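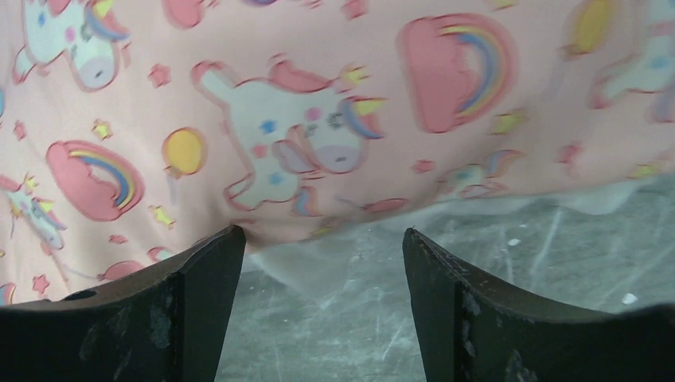
Hema Kurup wrote:
Wash the print before you cut anything. A cotton print and a polyester fleece will not shrink at the same rate, and if you join them unwashed the cotton side pulls in on the first laundering and the fleece side bags. I would treat the two layers as separate projects until the moment they are pinned.

Suqin Yin wrote:
Understood, but the unicorn print is already joined to the fleece along one long edge. I bought it half finished in the remnant bin at Betudura. Tag says cotton face, polyester back, 585 g for the whole piece. No care instructions. The other three sides are open. The finished thing is supposed to be a crib-to-toddler blanket for my niece, due in December.

My questions are whether to unpick the seam and start over, and how to stop the white side from shedding at the edge. It leaves fibers on everything, including the pink.

selvage_lee wrote:
Unpick it. One seam is twenty minutes with a seam ripper. A bagged blanket is permanent.

Hema Kurup wrote:
Agree with selvage_lee. Support the fleece from below while you rip, otherwise the backing stretches along the seam line.

mordant_pan wrote:
Disagree with both of you. You can wash it as it is, with three sides open. The layers are only tied together on one edge, so the print can shrink across the width without dragging anything. You lose a little on the length of that one seam and that is all. Press the print side afterward, trim to square, carry on. Unpicking shaggy fleece is miserable work, as the stitches sink into the pile and you end up cutting the backing.

selvage_lee wrote:
"A little on the length" is exactly where you get a puckered seam. I have seen that on plenty of baby blankets.

mordant_pan wrote:
Depends on the stitch. Long straight stitch gives, short tight stitch puckers. Suqin, what is it?

Suqin Yin wrote:
Straight stitch, long, loose tension. I can get a fingernail under it.

mordant_pan wrote:
Then it is a basting stitch and whoever started it was going to take it out anyway.

Hema Kurup wrote:
In which case it pulls out from one end and the argument is over. Snip every few inches and draw the bobbin thread.

Suqin Yin wrote:
Pulled it. Came away clean. Washed both layers separately, cold, with Wiria liquid and no softener. The print lost 2 cm in length and nothing I could measure in width. The fleece did not change. So the prewash advice was right for this cotton.

The shedding is better but not gone. Handling order so far, for anyone with the same combination:

1. Shake the fleece outdoors, pile side down, before it goes near the print.

2. Bunch the two layers loosely for storage, fleece to the inside. I stopped folding them flat — the pile takes a crease and holds it.

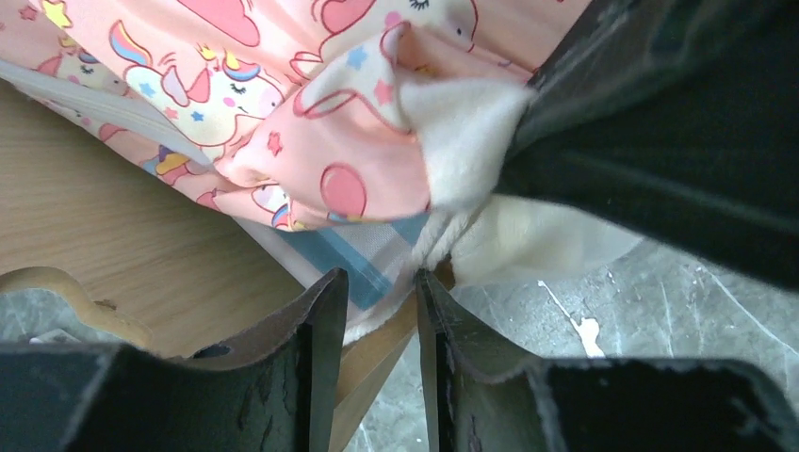 3. Press the print only, from the wrong side, and let it cool before the fleece goes back on.

4. Trim the fleece edge last, after pinning. Every cut edge sheds again.

selvage_lee wrote:
Step 4 is backward in my view. Trim first, vacuum the edge with the brush nozzle, then pin. If you trim after pinning, the loose fiber goes straight into the seam allowance and works out through the stitching for months.

Hema Kurup wrote:
Both work if the seam is bound. Cut the fleece from the backing side with a blade, through the knit only, and part the pile by hand. Scissors from the top cut the pile as well as the base and that is where most of the shed comes from. I would add a walking foot, and a 90/14 needle.

mordant_pan wrote:
No walking foot needed at this size. Clips, fleece down against the feed dogs, stitch length 3. I made one with Bjarnason fleece last winter on a basic Wurneo machine and had no creep worth mentioning.

Hema Kurup wrote:
Is Bjarnason a long pile? The one I had was nearly flat. Long pile creeps.

mordant_pan wrote:
Medium. Fair point.

Suqin Yin wrote:
No walking foot here, so it will be clips. I have 28 of them and will place them close together on the long sides. Going with Hema's blade method and trimming before clipping. Does anyone quilt through the layers on a print like this, or leave the middle free?

selvage_lee wrote:
Tie it or stitch a few lines. Free layers shift in the wash, especially with a slick backing. Run the lines through the pale cloud areas of the print and the thread won't show much.

mordant_pan wrote:
Leave it free and topstitch the border. Quilting lines flatten the fleece.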